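Home | Browse | Files | README | History | Contact

README: Drundard tableware set

September. Wilma Munro, with notes from Ebise Bogale

## What this is

Drundard is a set of pictures of plates, bowls, dishes and trays being handled on a table. It covers the ordinary business of dealing with crockery: setting pieces down, lifting them by the edge, stacking them, emptying them and putting them away. It is the second release. The first was called Crichton and had only plates in it, and people kept writing to ask for bowls.

The set holds up to 2,000 pictures, grouped into 47 sessions. A session is one table, one selection of pieces and one sitting. Pieces may come back in a later session, and where we know that they do, the piece list says so.

## Why tableware

White crockery is awkward to work with. A glazed plate has very little on it to tell one part from another, and the brightest patch is often a lamp and tells you nothing about the plate. Two whites side by side can look quite different, one pinkish and one nearly blue, and both will still be written down as white by whoever fills in the list. We wanted a set with plenty of this in it, along with some darker things for contrast.
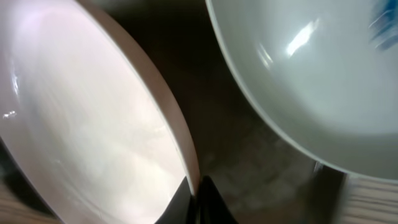 Colour in the notes is therefore given in two fields. `colour_listed` is the plain word from the piece list, written with the piece in the hand in daylight. `colour_seen` is what the annotator would call it from the picture alone. They disagree often enough that you should decide early which one you want. Ebise's advice is to use `colour_listed` for finding a piece and `colour_seen` for anything to do with appearance.

Decoration is recorded separately. If a pattern is blurred, the note says "pattern, unclear" and gives a colour if one can be made out. Please don't fill in the design from another picture of a similar piece. Several bowls in the piece list are near neighbours and we have already had to undo that mistake once.

## Words used for the pieces

We had a long disagreement over names, mostly between Alistair Laing and everyone else. These are the definitions we ended up with.

- **plate**: round, shallow, with a rim you can run a finger along
- **dish**: shallow like a plate but with more of a dip, or any shallow piece we couldn't agree on
- **bowl**: deeper, with a wall that curves up
- **tray**: flat with a raised edge or rounded corners, meant for standing other things on
- **lid**: kept as its own piece, even when it has only ever been seen on one pot

A plate seen nearly edge-on can pass for a bowl and the other way about. Where only part of a piece shows, the annotator may put `plate_or_dish`, and you will find a good many of those. It is a proper value and should be left alone.

## Marks, specks and wear

The crockery in Drundard was in use before it came to us. Most of it came from the tea room at Sastdale, and the rest was bought in mixed boxes. It has the marks you would expect — rings from stirring, grey lines from cutlery, pinholes in the glaze, chips on the foot.
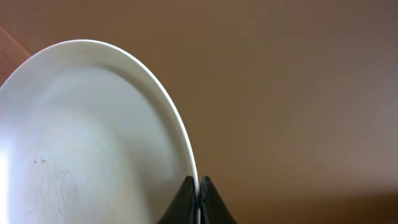
Annotators were asked to note any mark they could see and to leave its cause open. The field is `surface_note` and it is free text. Typical entries are "faint rings, lower part", "small dark speck" and "pale fleck, may be chip or crumb". An earlier version had a drop-down with "dirt", "damage" and "glaze fault", and two annotators working on the same plate would pick different ones every time. Free text is harder to search but it has caused fewer arguments.

Glare goes in `light_note`. A streak of light on a glossy surface is not a mark and should never appear under `surface_note`. If you find one there, tell us the session and picture number and we will move it.

## How a session is laid out

Each session was planned on paper first. The plan gives the pieces, their rough places on the table and what is to be done with them. The usual tasks are:

1. clear the table into a stack
2. lay out from a stack
3. put a bowl on a tray
4. tip or stir the contents of a bowl
5. swap two pieces
6. free arrangement

The plan is stored as `plan.txt` in the session folder. What was done may differ from it, and the pictures are the thing to trust. Rory Tosh typed up the plans from the paper copies and his spelling of "saucer" has been kept as it was.

Trays matter more than we first thought. A bowl standing on a tray has one surface under it and another all round it, and a dark tray on a brown table makes a very different background from the bare wood. In the notes, `stands_on` gives the thing directly beneath a piece, so a bowl on a tray on a table has `stands_on: tray`, and the tray has `stands_on: table`. 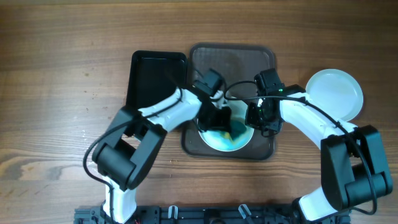 Contents are described by colour and by how they sit: spread, heaped, in pieces, level. We don't say what the contents are unless the plan says so. Some plans do (rice, dried peas, water with food colouring) and some only say "something coloured". Arnulfo Benavides went through all the `contents` entries in the spring and took out the guesses, so this field is shorter than it was in the trial copy some of you have.

## Folders

 drundard/
 README.md
 pieces.csv
 sessions/
 <session>/
 plan.txt
 pictures/
 notes.csv
 changes.txt

`pieces.csv` has one row for each piece, with its name, listed colour, finish and where it came from. Sizes were measured across the widest part with a tape. `notes.csv` has one row for each piece in each picture, so a picture with a tray, a bowl and a plate has three rows.

## Known problems

- In 8 sessions the plan is missing. The folders have an empty `plan.txt` so that scripts don't fall over.
- The two black trays in the piece list are the same size and can't be told apart unless the underside shows. Both are entered as `tray_black`.
- Trays with a mesh or woven look are entered under `finish: textured`, whatever they are made of. We meant to split this up and haven't.
- Pieces partly hidden by another piece are marked `part_hidden: yes`, but the amount isn't given.
- Blurred pictures have been kept. If you want only sharp ones, filter on `blur`, which was judged by eye and is a bit uneven between annotators.
- The tables are all wood. Anything trained or tested on this set will have seen no tablecloths, no tiles and no painted tops.

## Splits

We suggest splitting by session. Splitting picture by picture puts the same plate in the same place on both sides, and the results will look better than they should. `pieces.csv` has a `group` column for anyone who wants to keep whole families of pieces apart, for example all the blue-patterned bowls.

## Using and citing it

Free for study and teaching. Cite it as "Drundard tableware set, version 2" and name the Plaremgate group. If you publish corrected notes, please keep our row numbers so that the two files can be lined up again.

Corrections to the piece list go to Wilma Munro. Questions about `surface_note` and `light_note` go to Ebise Bogale, who would also like to hear from anyone with a better word than "dish".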